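Clullbridge Community Board > Home & Garden > Recycling and rubbish

Topic: sorting drinks containers at the table, cups or tubs?
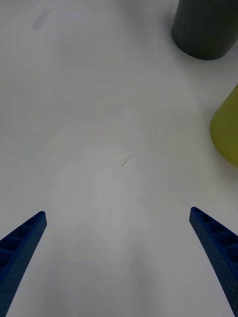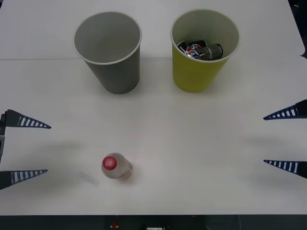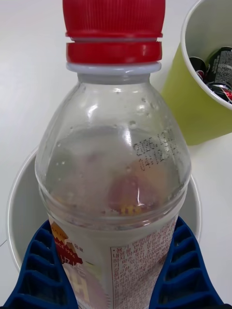
feltier_mum
Member, Recycling and rubbish
Posts: 790

Quick one before I do the school run. Trying to get the drinks empties sorted at the table instead of one big bag in the garage. Grey paper cup and yellow paper cup. Yellow is cans, got three in there in the second pic, two of them Pepsi. Grey is meant for bottles. Bottle in the third one has a red cap, Korean label, SINCE 1996 on it.

Question is do I leave the cap on. And is the neck ring meant to come off as well?? Depot sheet is useless.

wakum_dave
Cap off here. Ring stays, life's too short. Our depot knocked back a whole bag of mine for lids, Tuesday arvo, queue out the gate, not happy.

binnight
Disagree, ours wants lids ON now. Loose ones fall through the sorting gear. Ring the depot, dont go off a forum.

wakum_dave
Rang them. Got told off. Lids off at Wakum.

binnight
Well Clullbridge says on. So theres your answer, depends which one you go to

kettle_on
More worried about the cups tbh. Three cans and the yellow one's looking pretty full, they're sitting just under the rim. Get a tub. I use the Kun ones, the 14 litre, colour lids, stack fine in the pantry.

feltier_mum
Cups are just for the table! They get tipped into the bags at the end. Yellow for cans the kids can remember. A tub on the table and we've got no table.

kettle_on
fair enough. Still reckon you'll be up and down tipping them all night

oldmate50
Does the label have to come off? I've been soaking them in the laundry sink, 50 at a time, wife is over it

binnight
No. Leave labels on, they need the barcode to scan for the refund. Peel it and the machine spits it back out.

oldmate50
You're joking. I did 400 of them over summer

wakum_dave
lol. Take them to the counter, they can do a manual count if you ask nice. Not garanteed.

gumleaf
Re the bottle, if theres still milky stuff inside give it a rinse before it goes anywhere. Third pic looks cloudy round the shoulder, and there's droplets. Sticky bottles = ants, ask me how I know. Quick swish, upside down on the rack, then bag it.

feltier_mum
Will do. Dated 2026 so no rush on that one if there's any left in it, havent checked

gumleaf
Also white table, put a tray down. Cola drips are a pain on white.

feltier_mum
Wipes off ok so far. OK so labels on, rinse, lids depends on depot. I go to Clullbridge so lids on. Ta all, gotta run

wakum_dave
Lids off if you ever come out our way though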